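Caught Ataahua Prendergast on a Tuesday, late, after load-in and before anyone had found the good coffee. She had a sandwich in one hand the whole time. New record is called *Ruawai*, her second, out in January on Kondano, which is two people and a post office box. Notes below are mostly in order.

First thing, I ask about the gap. Four winters between records is long for somebody who used to put songs up the night she wrote them.

"I was driving a van for a bakery," she says. "I liked it. You're done by ten in the morning and you've got the whole day to feel bad about not writing."

So she wasn't writing?

"I was writing choruses. I had maybe a shoebox of choruses. No verses. Pentti said that's not a record, that's a jingle company."

Pentti is Pentti Oksanen, pedal steel, also produced it. He's across the room restringing and doesn't look up. Asked if he said that, he says "Yes."

They cut the whole thing in 9 days. Upstairs room at Ploltby, the old practice space, no isolation to speak of, everyone bleeding into everyone else's mic. You can hear it on "Salt Road," where the snare buzzes every time the steel hits a low note.

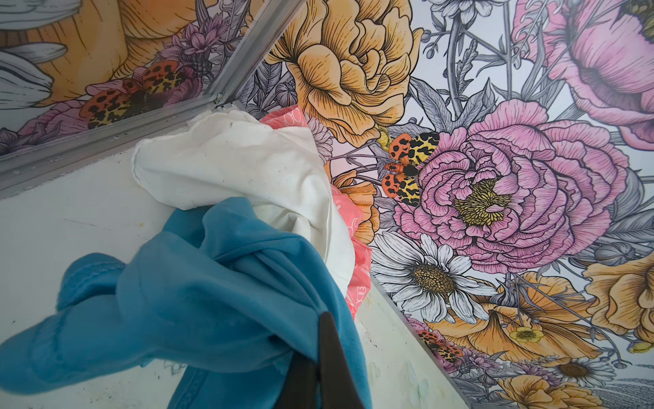 "We tried to fix that," Prendergast says. "Put a towel on it, took the towel off. Then Warrick said leave it, it's the only thing on the song that's in time." Warrick Dunstan plays drums, so make of that what you want.

I say the record sounds slower than the first one. She makes a face.

"It's faster! Every song. We checked. The first one just had more words in it."

We get onto the words. "Flusen" is the one people are asking about, the long one that closes side one. No chorus, six verses, somebody cleaning out a house. I'd figured it for a family song. Wrong.

"It's a word off a dryer. German dryer, in a rental, on the last tour. There was a little light that said it and we didn't know what it wanted. Turned out it's lint. I thought, well, thats a song about what's left over." She wrote it on the back of the set list and sang it two nights later with the verses in the wrong order. The wrong order stayed.

Fletcher Whitcombe sings the low harmony on that one and nothing else. Why only the one?

"He was only in town for the one. He had a bus." Pause, sandwich. "He did it in 2 takes and the first one was him asking where to stand."

Favorite moment on the album for me is "Lend Me Your Brother," the waltz. Steel comes in late, like it forgot, then doesn't leave. Oksanen finally puts the guitar down for this.

"I came in late because I was late," he says. "I was looking at the wrong chart. Then it was good so I wrote it down that way, and now I have to be late on purpose every night. It's harder."

## On selling the thing

They pressed 1,540 copies. Odd number. I ask.

"It's what the money bought," she says. "I had a figure in my head and the plant had a figure in theirs."

Nabil Bataineh runs Kondano with his sister and handles the mail orders. Got him on the phone after. He says the first week was better than he'd planned for and he ran out of the stiff mailers, so if yours came late, that's him, he's sorry. He also says the vinyl isn't going on the big streaming push at the same time, they're holding two songs back for people who buy the record. Prendergast wasn't sure about that.

"I don't love making people wait. But I also ate a lot of bakery ends for those two songs."

Which two? "Salt Road" and the hidden one. She won't tell me what the hidden one's called.

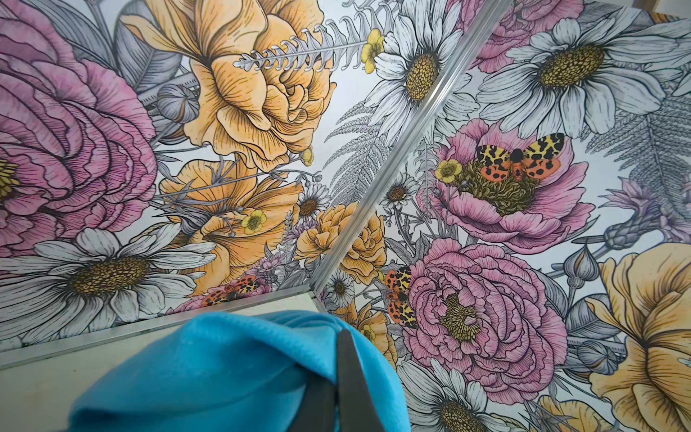 ## On the road, sort of

Short run this time. She won't do the long drives anymore, or says she won't. The room tonight holds 80 and it's sold out, which seems to make her more nervous than a half-full one.

"Half full, you can play to the people who came. Full, there's always one guy by the door deciding."

Dunstan walks through, says soundcheck, walks out.

I get one more in. What's she listening to? Old gospel quartets, mostly, and a tape of her uncle's dance band that somebody transfered for her, wrong speed, a half step up. She learned all the songs off it in that key before she found out. Two of them are in the set.

"My uncle would hate it," she says. "He was a baritone."

Then she's up, brushing crumbs off, asking Oksanen if he's got the waltz chart. He's got the wrong one. They start with it anyway.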